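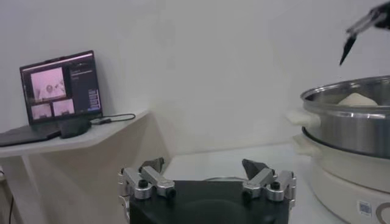

How many examples are needed before training starts?
The Fotside pipeline trains a first model at 254 accepted episodes per task. The current set holds 2115 across all tasks.

What counts as one episode?
One full run of a task, from the start pose to the stop signal. Joint positions and camera streams are saved together. An episode with a gap in any stream is rejected on upload.

Are failed attempts kept?
Yes, with a failure label. They are left out of the default training split - pass the Kanaan flag to include them.

How much should the setup change between episodes?
Move the objects a little each time and keep the task the same. Operators switch after more than 3 hours at the controls.

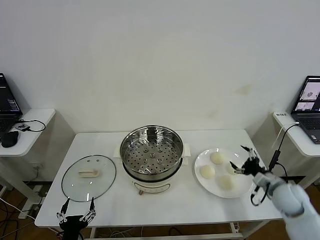
Steamer task: basket uncovered, dough pieces on the plate, both grippers open.

Can two arms be recorded as separate episodes?
No. Both arms share one clock and one file. Splitting them breaks the timing that the model learns from.

Who checks the labels?
2 reviewers per episode, working in Ukiletti. If they disagree, the episode goes back to the queue.

Last updated January 22, 2025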